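Arboleda Guest House, monthly safety check, September
Ground floor and first floor
Checked by: Fredy Condori
Copy to: Deisy Cusi, Eliécer Correa

Marks used: OK = no action. W = watch, look again next month. R = repair needed. Please write your comment under the item and do not erase the comments of other persons.

Entrance and stairs

1. Front door opens fully from inside without key. OK

2. Handrail is fixed at all points. R
Comment: The third bracket from the bottom moves when I pull with one hand. The screw is turning in the wall and does not hold. It needs a longer screw and a new plug. Eliécer, you have the box of plugs in the store.

3. Stair lights work on both floors. OK
Comment: The upper lamp takes a few seconds to come on. I wrote this also last month.

4. Non-slip strips on steps. W
Comment: Strip on the top step is lifting at the left corner. I pressed it down and it came up again.

Kitchen

5. Fire extinguisher in place, needle in the green part. OK

6. Fire blanket can be reached without passing the stove. R
Comment: It hangs behind the stove. I asked to move it beside the door. Deisy agrees but the hook is not yet bought.

7. Gas hose, date and condition. OK
Comment: No cracks. I put soap water on both ends and saw no bubbles.

8. Water meter read at 7 in the morning, before guests get up. OK
Comment: Reading 1,681. The reading before was 1,145. The difference is more than I expected for this number of guests, so please check the toilets with more attention than usual.

Bathroom, ground floor

9. Toilet is firm on the floor and to the wall. W
Comment: I held the bowl on both sides and tried to move it. It moves a very little to the right. Do not tighten too strong, the ceramic can break.

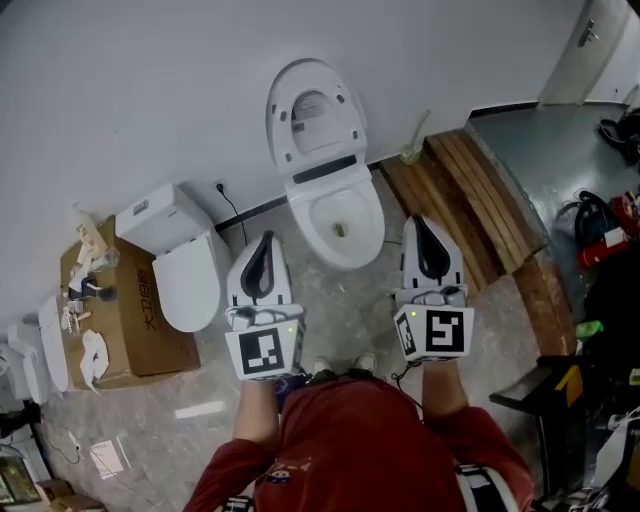

10. Cistern does not run after flushing. R
Comment: I put food color in the cistern and waited. After twenty minutes there was color in the bowl, so the seal is leaking. This can explain a part of the water in item 8.

11. Floor tiles, no loose or broken pieces. OK

12. Hot water at the basin is not too hot for children. W
Comment: I have no thermometer for this now. By hand it feels hotter than before. Gunnlaugur Ladefoged has one and will bring it.

First floor rooms

13. Smoke alarms sound when the button is pressed. R
Comment: All sound except room 4. New battery was put, still silent. Please replace the complete alarm before the room is rented again.

14. Windows open and stay open. OK

15. Beds and shelves have no sharp parts. OK

Answer from Deisy: Seal and alarm are ordered. For the handrail please use the other side until Eliécer has repaired it.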